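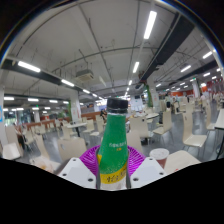
Bottle with green sleeve and yellow band, black screw cap.

Wednesday, Prandside

Up before the alarm. Room on the harbor side, shutters that do not close fully, so it was light by five. Wind from the southwest, moderate, visible whitecaps outside the breakwater. Harbor board still showed the morning boat to Hutik as running.

Breakfast is served in the annex and starts later than the first boat leaves. The desk will put up a bag if asked the evening before. I had not asked. Bought rolls at the bakery on the steps, which opens at 6:30 and takes coins only at that hour.

Repacked for the crossing. Large bag left in the luggage room behind the stairs. Day bag: rain shell, water, the Kauppinen map, sandals, dry socks. The Kauppinen sheet is the older printing and still shows the coast path as continuous. It was rerouted inland past the quarry and the markers do not agree with the sheet until the second headland.

Ferry

Tickets are sold from the kiosk at the root of the pier, not on the boat. Foot passengers load from the left-hand ramp. Bicycles go on first and come off last. The Vovolus line runs this route with the smaller vessel outside the summer schedule, and it has outside benches on the upper deck only. Sat on the port side, aft of the funnel, out of the spray.

Crossing took 35 minutes against the posted half hour. Slow turn at the Hutik end, where the boat has to come around and back in with the swell on the beam. Several passengers stood too early and sat down again. Fare is the same in both directions and a return ticket stays valid until the last sailing of the following day.

Hutik has one paved road from the landing to the upper village and a track that follows the shore to the lighthouse. The bus meets the boat but does not wait long. I walked. The road climbs in long bends with a footpath cutting straight through them, steps in poor condition near the top. The spring at the third bend is signed as drinking water. Filled up there.

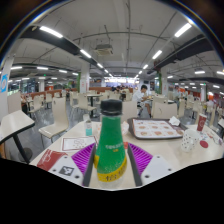 Lighthouse track

Left the upper village at ten. The track drops off the back of the square beside the cistern, unsigned, then picks up blue paint marks on the walls. Surface is packed earth to the olive terraces, broken rock after that. Good shoes needed for the rock section, sandals would have been a mistake.

The viewpoint on the saddle stands over 200 meters above the cove, with a low wall and no rail. Clear to the mainland, haze to the south. The wind was stronger here than at the landing and I did not stay. Descent to the cove is steep and zigzags through scrub. Last stretch is on fixed chain, easy when dry, and it was dry.

Cove is gravel, shelves quickly, shade along the east wall until noon. Swam twice. Visibility in the water good near the rocks, cloudy over the gravel where the waves were working it. Water shoes recommended, the stones are slick at the edge.

The lighthouse itself is fenced. The gate carries a notice of summer opening hours with the month of July painted over and nothing put in its place. A path goes around the outside of the wall to the old signal platform. Lunch there, rolls and cheese.

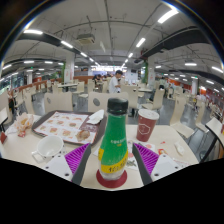 Return by the shore track, which is longer and nearly flat. Two gates, both to be left as found. There is a section of boardwalk across the salt pans with boards missing on the seaward side. Birds on the pans, waders mostly, too far off to identify without glasses.

Back at the landing with time to spare. The ticket window was closed but the return portion was good. Boat late in, quick turnaround, rougher than the morning. Stayed inside.

Prandside, evening. Collected the bag, no charge. Left heel rubbed at the back, taped it. Washed the salt out of the shell and hung it in the bathroom.

Tomorrow: inland bus, leaves from the upper stop by the school and not from the harbor. Confirm at the desk whether it runs on the winter timetable. Order the breakfast bag tonight. Buy tape, sunscreen, and the newer Kauppinen sheet if the stationery shop has it.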